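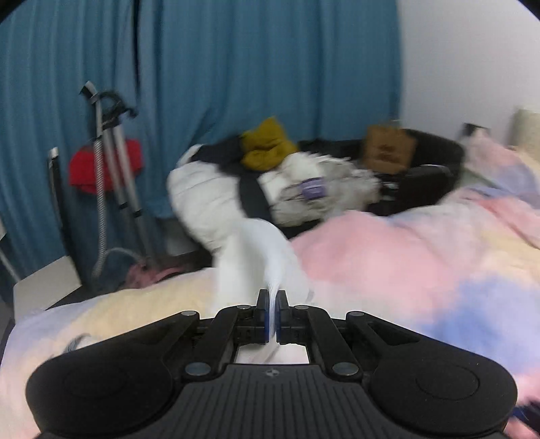

White fabric held over a multicoloured bedspread.

Wandgate falls prevention and home support service
Progress report to the funder, April

Referrals and reach
The service took 1191 referrals over the period covered by this report. Most came from GP practices and the hospital discharge team. Self-referrals are still low and we have asked the practices to put the leaflet back in their waiting rooms. The Pluvevach surgery began referring in the second month, later than planned, as its contract with us had to be reissued with the correct premises address.

Waiting times
The target is a first home visit within 20 working days. We met it in every month except the first, when two posts were vacant. Both are now filled. Urgent cases are seen ahead of the list and are reported separately in the return sent to your office.

Exercise groups
There are 15 weekly strength and balance groups. The Ryu hall group has moved to the ground floor while the lift is out of use — the room is smaller and we have a waiting list for it. We are looking at an extra morning session but have not yet agreed the hire charge.

Records system
Moving our records to Flistura took longer than we allowed for. Old visit notes came across without their review dates, and staff had to enter these by hand. The work is finished. Monthly figures before the move were taken from the old system and may not match later ones exactly, mainly in how repeat referrals are treated.

Staff training
All visiting staff have done the medicines awareness course. The refresher on moving and handling is booked for the next quarter.

Spending
We have spent 44 per cent of the annual grant. The underspend is from the vacant posts. We would like to carry it forward to pay for grab rails and other small adaptations, where the council's own budget has closed to new requests until the autumn. A revised budget sheet is attached and we would need a decision before the next payment is made.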